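Grelldale House Kitchen Group
Minutes of the September meeting, 9/17/23

Written up by Asabe Briggs, who said yes to taking notes before she knew how long we'd go. If I've got your words wrong, tell me before the next one and I'll fix it.

Present: me, Ngozi Ekwueme (chair), Ogbonna, both of the Viltus sisters, and most of the second floor. Apologies from the top floor, who had a family thing.

1. Last month's minutes
Read out and agreed, with one correction. It was the oven mitts that went missing and not the dish towels. The dish towels are fine. The mitts are still missing, so if they're in your laundry please bring them down.

2. Snacks and the round table
This took up most of the evening, so bear with me. We all like having the round table as the place where you can put down something to share, and none of us wants to stop that. The trouble is that it goes out as a treat and stays out as a mess. Somebody eats the last one, the wrapper stays on the cloth, somebody else puts a fresh packet down next to it, and by the end of the week you have to feel each bag to find out if there's anything in it. Ngozi said she had picked up three in a row one night and got nothing but crumbs, and she looked pretty sad about it!

We went back and forth on whether to get a big lidded box. I was for it, the Viltus sisters were against (they think a box is where crackers go to be forgotten), and in the end we settled on something simpler:

— Anything on the table is for everyone. If it's yours and you want to keep it, put it in your own cabinet.
— Whoever takes the last piece takes the wrapper with them.
— Opened bags get folded over and clipped. There's a handful of clips in the drawer by the sink and I'll buy more.
— Fruit is welcome and so far has never been the problem.

The polka-dot cloth is staying, by the way. There was a suggestion to swap it for a wipe-clean one and it got no support at all. It does need a shake outside before it goes in the wash, though, and whoever did the last wash found a candy in the machine, so please check the folds.

3. The trash can
Related to the above, and I'd hoped it would be quick. The blue one in the kitchen is for small dry stuff, wrappers and labels and the odd bit of packaging. It isn't for peelings or tea bags or anything that drips. Those go in the lidded bin on the back porch.

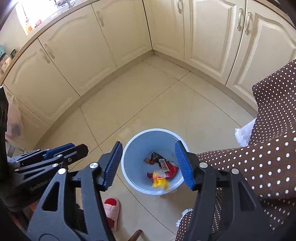

I do think it's the right size for what we use it for, and I said so. The second floor wanted something taller with a pedal so it wouldn't need emptying as often. My feeling is that a bigger bin only means the same trash sits there longer, and it would end up in the way of the cabinet doors. We voted, and the small one stays through the winter. Emptying goes by floor, swapping each Monday — no, sorry, we changed that, swapping whenever the new list goes up. I'll put the list inside the pantry door.

A quick word about where it lives. Please put it back by the wall after you sweep. Ogbonna walked into it in the dark and has asked for this to be written down, so I have written it down.

4. Sorting packaging
Ngozi had read the leaflet from Flurus, our new pickup people, and went through it for us. The short version is that shiny foil-type wrappers and crinkly plastic go in with the regular trash, paper and card go in the paper sack, and they'd like labels peeled off if they come away easily. If they don't come away, leave them, life is short. They collect up to 5 sacks per house at each pickup and anything over that gets left at the curb, which happened to us once already and I had to carry it back in.

There was a long side conversation about candy wrappers that are paper on one side and shiny on the other. We agreed to call those trash and stop arguing.

5. Clearing up after get-togethers
We've had a few good evenings lately and I'd like more of them! What we're short of is a plan for the half hour afterward. What I proposed, and people seemed happy with, was this. One person does the table, going through the packets and sorting what's empty from what's worth keeping. One does the stove and the counter, and puts the pots away once they've been washed. Anyone else sweeps or goes to bed.
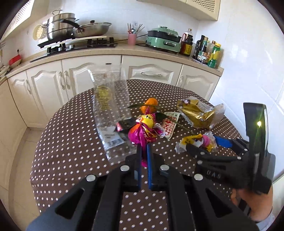 Ogbonna wanted it noted that the table ought to come first and the stove last, since people keep wandering back to pick at the snacks while the pots are being done, and you end up clearing the same spot twice. He'd also like a tray kept handy so the good stuff can be lifted off in one go and the cloth taken straight out to shake. Agreed on both. I have a tray I never use and will bring it down.

The steamer came up too. Please dry the layers before you stack them, and leave the lid a little open.

6. Money
The kitchen jar has roughly 100 dollars in it. Out of that we'll get bag clips, a roll of liners and a new dustpan. We talked about saving for a second set of shelves, but the one we liked was 700 and I can't see us getting there before spring. Parked for now.

7. Anything else
The drawer with the takeout menus is to be cleared out. I'll do it unless somebody beats me to it. The younger Viltus asked if we could have a soup night in place of a regular meeting, and everyone liked the idea, so I'll ask around about dates.

To do
Asabe: clips, tray, bin list, menu drawer
Ngozi: put the Flurus leaflet up by the paper sack
Ogbonna: dustpan and liners
Everyone: look for the oven mitts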